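2005年12月17日(土)くもり、夕方から小雨

朝から台所のことばかり考えていた一日。先週からずっと「土曜になったらやる」と言い続けていたので、さすがにもう逃げられない。目が覚めたのが遅くて、布団の中で30分くらい、いやもっとかな、ぐずぐずして、コーヒーを飲んだら少しやる気が出た。出たというか、飲みながら流しを見てしまったのだ。見なければよかったのに!

セジウィック(Sedgwick)に越してきてもう2年になる。台所は共用で、みんなそれなりに片づけて使っているつもりなんだけど、12月はだめだ。急に人が集まるし、もらい物は増えるし、誰かが大きい鍋を出してきて、そのまま出しっぱなしになる。私もやる。先週の煮込みの鍋は私です、はい。

それで今日の目標は三つ、と最初は思っていたのに、書き出したら裏紙いっぱいになってしまった。カウンターの上を全部ふく。流しまわりをみがく。食器の色を見て、よく使うものを手前に出す。調味料の古いのを捨てる。引き出しの中の輪ゴムをなんとかする。輪ゴムは結局なんともならなかった。あれはどこから増えるんだろう。捨てた覚えもないし買った覚えもない。

まずカウンターの上のものを右から左へよけて、ふいて、また戻す。暗い灰色の天板って、買うときは「汚れが目立たなくていいわね」なんて言うけれど、うそです。粉ものは真っ白に目立つし、水のあとはもっと目立つ。乾いたあとの輪っか! コップの底の形がきれいに残っていて、昨日の夜に誰がどこでお茶を飲んだか全部わかってしまうくらい。ふくときは固くしぼった布で一回、乾いた布でもう一回。二回目をさぼるとまた筋になる。今日はちゃんと二回やった。えらい。

洗剤はこのあいだ買ったPlidexを使ってみた。名前が薬みたいで最初ちょっと疑っていたのだけど、においがあまりしなくていい。柑橘の強い香りのやつは、料理の前に使うと何を切ってもオレンジの気配がして苦手。Plidexはふたが固いのが困る。手がぬれているとまず開かない。次に買うときもこれにするかは、ふたと相談。
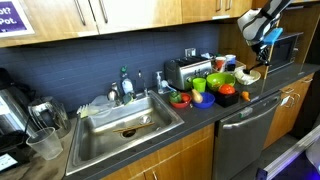

うちの台所でいちばん好きなのは、やっぱり壁のタイルだと思う。暗い青のような灰色のような、小さい長方形がずらっと並んでいるやつ。越してきた日は正直「暗いなあ」と思ったのに、今は明るい色の食器をあの前に置くのがうれしくて仕方ない。赤いボウルなんて、白い壁の前だとおもちゃっぽく見えるのに、あのタイルの前だと急に立派になる。黄緑のコップも、青いボウルもそう。お店の棚で見たときより絶対にきれい。

食器の色がばらばらなのは、最初からそういう計画だったわけじゃない。割れたり、誰かが置いていったり、安売りで一つだけ残っていたのを連れて帰ってきたりで、そろいのものがだんだん減って、気がついたらこうなった。一時期は白でそろえたくて、雑誌の切り抜きまで冷蔵庫に貼っていたのに、今はもうその気がない。だって、トマトサラダを青いボウルに入れたときのあの感じ、白では出ないもの。緑の野菜は赤に。黄色いものは青に。これは私の勝手な決まりで、誰も守ってくれない。昨日もピーマンの炒めたのが緑のボウルに入っていて、何も見えなかった。暗がりでピーマンを食べているみたいだった。

タイルの目地は、歯ブラシでちょっとずつ。全部やろうとすると気が遠くなるので、トースターの後ろだけと決めた。後ろだけのつもりが、きれいになったところとそうでないところの境目が見えてしまって、結局コンセントの下あたりまで進んでしまった。途中でやめる場所が大事だったのに。続きは来週、いや、年内のどこか。年内のどこか、という言い方をするときの私は信用できない。

トースターはひっくり返してパンくずを出した。あの中には一年分の朝が入っている。新聞紙を広げたのに、半分は床に落ちた。床はもう掃いたあとだったのに! 順番を間違えた。上から下へ、と昔から言われているのに、どうして毎回床から始めてしまうのか。床が終わると気分がいいからだと思う。気分で掃除をしてはいけない。外側のステンレスは乾いた布でみがいたら、指のあとが取れてすっきりした。つけっぱなしで冷めきっていないところに触ってしまって、あちっ、となったのは内緒。

お昼は抜きかけて、途中でおなかが鳴って、立ったままバナナと残りのパン。座ると立てなくなるのがわかっていたから。ラジオでは年末の道路の話をしていて、聞いているだけで疲れた。今年はどこへも行かないことにした。去年、帰りの電車で3時間立ったのがまだ足に残っている気がする。

午後、雨になる前にと思って、自転車でJeltatenまで買い物。坂の下のスーパーで、名前の読み方がいまだに人によって違うところ。私はジェルタテン派。葉つきのにんじんが88円だった。葉つきを見るとどうしても買ってしまう。葉のほうは細かく刻んでごま油で炒めて、ちりめんじゃこを入れて、ごはんにのせるのがいちばん好き。実より先に葉っぱがなくなる。でも日がたつとすぐにしおれるから、買った日か次の日が勝負で、今夜はもう遅いから明日の朝ごはんに。

それから洋なし。まだ固い。固い洋なしを買ってきて、毎日そっと首のところを押して、今日じゃない、今日じゃない、と言っているうちにある朝いきなり食べごろを過ぎている、あの果物が私は好きだ。りんごは親切すぎる。いつ切ってもりんごなんだから。トマトは冬だからどうかなと思ったけれど、色がよかったので買った。冬のトマトは皮が固いから湯むきして、今週はスープにする予定。ひき肉も300グラム。レジ前でひき肉を戻そうか迷って、戻さなかった。

帰ってきて、買ったものをすぐにしまえばいいのに、カウンターに出して並べてしまう。これは癖。並べると何を作るか浮かぶ、ということになっている。冷蔵庫の野菜室に入れた瞬間、私の頭からはその野菜が消えるので、見えるところに置いておくほうが結局むだにならない。黒い四角い入れ物の上がちょうどよくて、ついトマトをのせたくなる。あそこはトマトの台みたいになってきた。
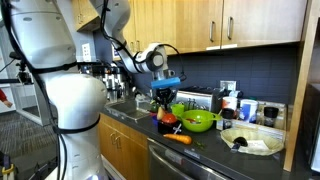
カウンターの右はしに、浅い編みかご。

かごの話をすると長いのだけど、日記だから長くてもいいことにする。あれは何を入れるかごなのか、ここに住んでいる人間の中で意見が分かれている。私は「行き先の決まっていないものを一晩だけ置くところ」だと思っている。レシートとか、メモとか、ねじとか。ほかの人は「ずっと置いておくところ」だと思っている。だから底のほうから春のものが出てくる。前に4月のクーポンが出てきたときは笑ってしまった。コーヒー豆の、しかもけっこう割引の大きいやつ。使いたかったなあ!

かごそのものは気に入っている。編んである感じが、ステンレスだの石みたいな天板だのばかりの中で、ちょっとほっとする。木の扉ともよく合う。浅いのがまたよくて、深かったら大変なことになっていたと思う。深いかごは底が見えないから。底の見えないものを台所に置いてはいけない。これは鍋の話にも通じる。

調味料と粉ものの見直しもやった。ふたの黒いびんに何を入れたか、もう香りをかいでもわからないものがあって、ええいと思って全部あけた。たぶんクミン。たぶん。たぶんで料理をするとろくなことがないから、びんは洗って干して、今度こそラベルを書く。紙のラベルは油でべたべたになるし、マスキングテープははがれるし、直接書くと次に困るし、これも毎年同じことを考えて毎年決まらない。

途中で一回、外に出てしまった。粉をはたいていたら鼻がむずむずしてきて、ちょっと空気を吸いに、というのは言いわけで、角のDullevettiの焼き菓子が食べたくなったのだ。土曜の夕方は売り切れが多いけど、レモンのが残っていた! うれしくて、その場で一つ食べて、持ち帰りにもう一つ。12月だけ紙袋が緑色になる。去年の袋もまだ取ってある。こういうものを取っておくから引き出しがいっぱいになるんだけど、あの緑はいい緑なんだもの。店を出たら雨がぽつぽつきて、袋をコートの中に入れて走った。

戻ってから、いよいよ流し。後回しにしていたのは自分でもわかっていた。ブラシで底をぐるぐるやって、縁のところを布でたどって、蛇口は最後。蛇口は根元に白いのがたまるので、お酢をしみこませたキッチンペーパーを巻いて、しばらく置く。置いている間に忘れる。今日も忘れて、電話が終わって戻ったら、蛇口が包帯を巻いたみたいな格好で立っていて、自分で巻いたくせにぎょっとした。でもそのおかげで根元はぴかぴかになった。長く置いたほうがいいみたい。忘れるのも作戦ということにする。

排水口の小さいこし器は、私がいちばん嫌いな仕事で、いちばん終わったあとに気持ちのいい仕事。細かい目に茶葉がつまると、裏からたたいても落ちない。古い歯ブラシで裏から押し出すのがいい。目地用の歯ブラシとは別にしています、念のため。スポンジは緑のを使う。前は黄色を使っていたけれど、黄色は汚れてくると悲しい色になるので。緑は汚れてもまあまあ緑。

洗剤を蛇口のそばに置くか、見えないところにしまうかも、ずっともめている問題。雑誌だとみんなしまってあるけれど、しまうと洗う気が遠のくのよ。手の届くところに洗剤とスポンジがあるから、コップ一つでもさっと洗えるのであって、扉を開けてしゃがんで取り出すなんて、そんな手間を私にさせたら流しはすぐ山になる。だから出しておく。そのかわり、置き場の下はちゃんとふく。ぬるぬるになるから。

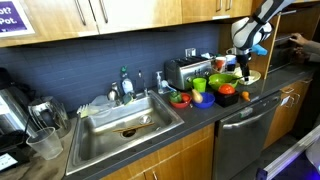
洗いものがたまる原因の半分はお箸だと思う。お皿はわりとすぐ洗うのに、お箸だけが流しに残る。なんでだろう、小さいから罪がないように見えるのかな。木のお箸は水につけっぱなしにすると先のほうがけば立ってくるので、本当はいちばん先に洗わなきゃいけない。わかっている。わかっていて今夜も最後だった。洗って、ふいて、立てて乾かす。寝かせて乾かすと下側がいつまでも湿っている。

水切りの場所ももう少し考えたい。流しの左に置いておくと便利なんだけど、コーヒーの道具もそっち側なので、朝になると混み合う。片方で豆をひいて、もう片方でお皿をふいて、ひじがぶつかる。逆にしようかと思って、一度全部右に動かしてみたことがあるけど、三日で元に戻った。手がおぼえてしまっているから、みんな左に手をのばして空気をつかむ。あれはおかしかった。ビニール袋をゆすいで干すのもあそこ。乾くとすぐ落ちるから、端っこのところに引っかけておくしかない。いい方法があったら教えてほしい、と日記に書いても誰も教えてくれないか。

夕ごはんは簡単に、ひき肉と玉ねぎを炒めて、缶の豆を入れて、カレー粉。これは「たぶんクミン」ではなくて、ちゃんとカレー粉と書いてある缶のほう。ピーマンの細切りを最後に入れたら、色がきれいに残った。赤いボウルに盛った。せっかく緑が見えるように! 味はちょっと塩が足りなかったけれど、みんな文句を言わずに食べたから、まあよし。ごはんは昼に炊いておいたのをレンジで温めた。棚の下の電子レンジ、あそこだけは今日さわっていない。中の天井に何か飛んでいるのは知っている。知っているけど、今日はもう見ないことにした。

食後にDullevettiのレモンを切って分けた。一つしかないから薄く薄く。薄く切ったらかえってよかった。お茶はマグで、赤いほうのを使った。あのマグは持ち手が指二本ぶんしかなくて、ちょっと不便なのに、どうしてもあれに手がのびる。口のところが薄いからかな。厚いマグで飲むお茶は、なんだかお茶まで厚い気がする。

夜、電気を一つだけつけて流しの前に立ったら、蛇口が光っていて、しばらくそこにいた。掃除した日の台所って、何度も見に行きたくなる。用もないのに水を飲みに行って、コップをまた汚して、洗って。足の裏がじんじんする。腰も。明日はたぶん筋肉痛で、何もできないと思う。

明日やること。にんじんの葉を刻む(忘れないで!)。ごみ袋を買う、大きいほう。電子レンジの中、できたら。ラベルをどうするか決める。洋なしはまだ押さない。押しても火曜か水曜くらいまでは無理だと思うので、さわらないこと。それからコートのポケットにレシートを入れたままなので、かごに入れないで、ちゃんと家計簿に。

雨が強くなってきた。自転車にカバーをかけるのを忘れた。もう着がえてしまったしなあ。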